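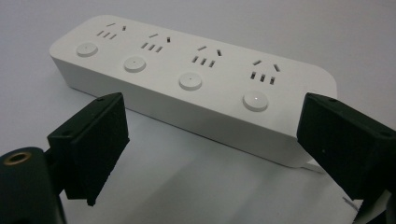 The power board. Light showing on the end button, the other three off.

2 min read
17th February – Kirsty Bainbridge
322 shares

Quick one, I've got to be out the door by six. Power boards. Yes, a whole post. Sorry Lacey.

So I've been putting off the cables for ages. Every time I want to plug something in I end up on my hands and knees under the desk, cheek on the carpet, feeling for the right plug and pulling out the wrong one. Usually the modem. Revathi was in the middle of a call last time and she has not forgotten it.

New rule is the power board gets sorted out on top of the table first, in decent light, before it goes anywhere near the floor. Plain white one, four outlets in a row, each one takes a two-pin or a three-pin, and a button for each. I wanted the seperate buttons. The old board had one big switch at the end, so it was everything or nothing, and everything always won.

Mum calls them double adaptors no matter how many holes they've got. Drives me spare.

Anyway what goes where. Lamp on the end one, closest to hand. Then monitor, then printer, then a spare for whatever needs charging. Printer stays off unless it's printing – it makes that noise at night, like it's clearing its throat. I had a go at labels too but the tape was rubbish and kept curling up, so that's parked until I find the good roll.
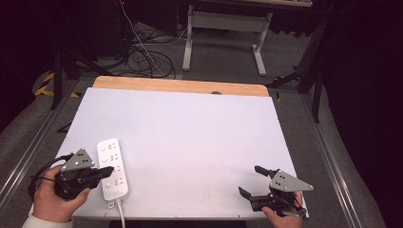 Kesalwood Home Office Club | Cables & Power

Still a tangle of black cables on the carpet behind the table, I know. One thin white one running diagonally through it as well. Haven't touched any of that yet. It's next, probably, depends on the weekend and whether Hongmei wants her velcro ties back.

The white cord comes down off the near side of the table, my side, and I'm not sold on it. Fine while I'm faffing about but I'll kick it, I know I will. Might turn the whole thing round so it runs out the back. Kelly reckons screw it up under the desktop and be done, she's done hers like that and it looks great, but then you can't see the buttons and you're back to feeling around like a goose. So no. Or maybe on the side of the desk leg? Open to ideas.

Things I did do: wiped everything down, chucked two dead chargers in the e-waste box, found the adaptor I acused my brother of nicking. He's been told. He was gracious about it for all of a minute.

Oh and if you're doing yours – switch off at the wall first. Not just the button. The wall.

Right, keys, shoes. More when I've tackled the floor.

Kirsty

1,297 views
2 comments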